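Fison to supply rackets and balls for Tarham squash league

6 March 2024

The Tarham and District Squash League has appointed Fison as its equipment supplier for the next five seasons. The agreement was approved at the league's general meeting and covers both the men's and women's divisions, together with the junior programme.

Under the terms, Fison will provide match balls for all league fixtures and will offer member clubs a reduced price on rackets, grips and strings. Clubs remain free to buy from other makers, and players may continue to use any racket that meets the rules of the game.
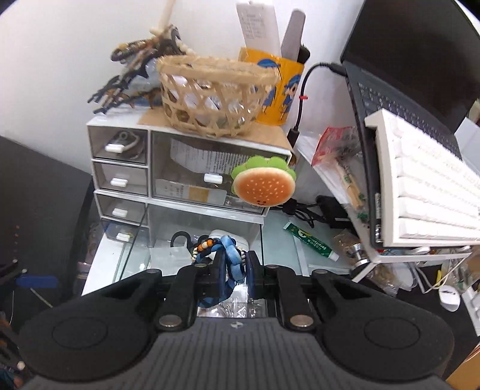 The league has 1,024 registered players across 20 clubs. Until now each club has bought its own balls, and the league office has received complaints in recent seasons about differences in speed and bounce between venues. Match secretaries will receive their first supply in August, before the opening round of fixtures.

Lorena Herrera, secretary of the league, said: "Our clubs asked for one ball across all divisions, and for prices that smaller clubs can meet. The agreement gives them both. We are grateful to the clubs that took part in the trial matches and returned their forms promptly."

Trial matches were held at seven clubs during the winter. Players were asked to compare two double-dot balls, one from Fison and one from Kahsay, the previous supplier to the county championships. The Fison ball was preferred in the first and second divisions. Opinion in the lower divisions was more evenly divided – a slower court at Larnik was mentioned in several replies – and a single-dot ball will therefore be permitted there where both captains agree before play.

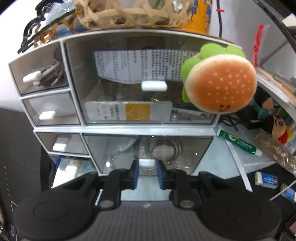 Junior fixtures will continue to use the larger training ball for the youngest age group. No change has been made to the rules on protective eyewear, which remains compulsory for all juniors and for doubles.

Clubs wishing to order rackets at the reduced price should write to the league office through their club secretary. Individual orders cannot be accepted.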